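Travel and Tourism, Unit 4: Selling a Destination
Handout for week 6, 22/04/2026

Bring this back next session, spare copies are limited.

Recap first. A destination is sold on three levels: the country, the region, the single stop. Most brochure copy muddles them. You get a paragraph on "breathtaking coastline" and then, no warning, the opening hours of a car park. Keep them apart in your own work.

Running case: Tendside. Small harbour town, fictional brochure no longer in print so use the scans in the unit folder. Population swells in summer, dead by October. Old brochure pushed the beach. The beach is shingle, windy, and 20 minutes on foot from the station. New one pushes the boat trips and the walk out to Hinds, the headland. Bookings in March went up. Was that the brochure? Cant tell from one month. Easter, weather, a new coach route from Bikgate all in the mix. Say so in your answer, you get marks for it.

Adjectives. Underline every one in the extract. Then cross out any you could move to a different town without changing a thing. "Stunning", "hidden", "unspoilt". What is left is what the place has to sell.

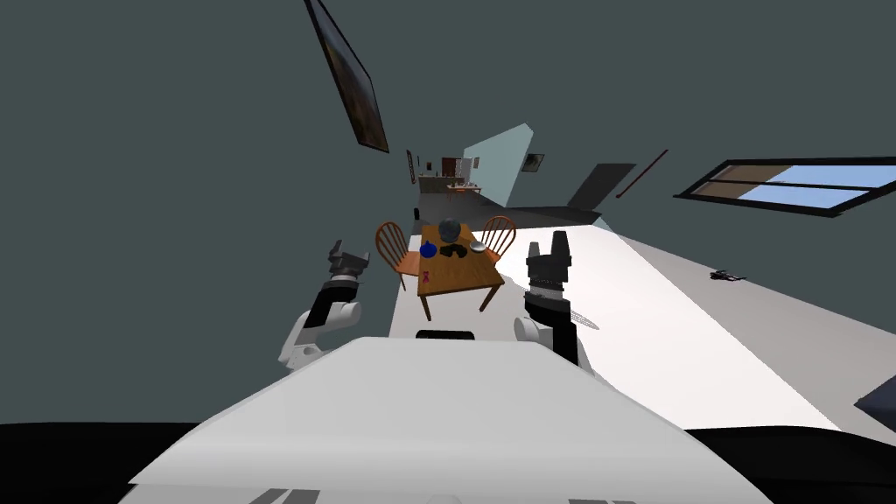
Fig. 1. Simulated view, two arms with grippers open.

Itineraries. Day tour versus short break, know the difference in costing. Day tour from Bikgate: coach, guide, one entry fee, lunch not included. Coach seats 23 at the size we are using. Fixed cost for the day is 800 pounds wether it is full or half empty, so work out the price per head at both. Then add the boat. The operator, Idus, takes bookings by the group and wants 2 weeks notice, so a late cancellation costs you. Put that in the terms.

Timings: people always leave these too tight. Allow for toilets, for the slow walkers, for the gift shop. If the boat goes at noon the coach doesn't arrive at five to.

Seasonality, see last week's sheet. Shoulder season = either side of peak. Cheaper beds, fewer crowds, some attractions shut. Check before you print.

For next time
Write the regional paragraph only, no single stops, no prices. One side of A4.
Cost the day tour, full coach and half, show working.
Read the chapter on package travel terms, skim the bit about airlines.

Late work to the tray outside the office, not under the door please.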